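Sirnarby students teach robot arm to weigh things, slowly

Sirnarby College's robotics club has spent the autumn on a question that a greengrocer could settle in a second: how heavy is it?

The club, which meets after lessons in the engineering block, is getting a robot arm ready for the Ledbridge Schools Automation Cup on 21st October. The task this year is called Weigh and Sort. Each team's arm has to pick up a wooden block, set it on a kitchen scale, wait for the reading to settle, and take the block off again to the correct pile. Points are lost for dropping a block, for missing the scale and for what the rule book calls "undue force", a phrase the students have come to know well.

There are 26 entries this time, a record for the competition, which began as a friendly between Sirnarby and its neighbours at Tevance and has been getting less friendly ever since. Tevance won last year. It has been mentioned once or twice.

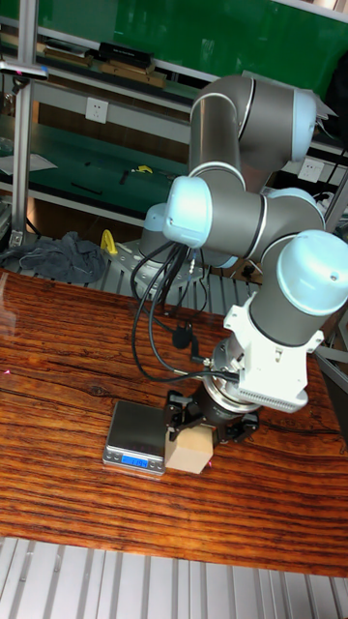
The club's arm at the bench, with its gripper around a wooden block beside the scale.

Picking up the block was the easy bit, according to the club's progress log, which now runs to 454 entries and is pinned up in the corridor for anyone with a free lunch hour. Letting go has been harder. A block released a few millimetres too high lands with a bump and sends the numbers jumping, and the judges will not accept a weight until it has held still. A block released too low gets pressed into the scale, and the arm then reports, with complete confidence, that a small piece of wood weighs as much as a bag of potatoes.

One page of the log consists of the word "crooked" written nine times. The page after it says "straight", followed by "crooked".

The students have written all the control software themselves, which currently stands at 3,736 lines. A fair number of these, the log admits, are there to stop the arm doing things that earlier lines told it to do. A clear-out is planned for after the competition.

Money for blocks, scales and travel came from a £790 grant from the Bakhtiari Fund, which supports technical clubs in the district. The fund asked for a short report on what the club had learned. The first draft, also in the corridor, reads: "Tables are not as flat as you think."

Sirnarby will take two teams of four to Ledbridge town hall. Each gets three runs of five minutes, and the best run counts. Doors open to the public at ten and entry is free, with tea and cakes in the side room. Younger pupils who fancy joining the club can sign up at the engineering block until the end of term. The beginners' course starts in February, and no knowledge of robots or weighing is needed.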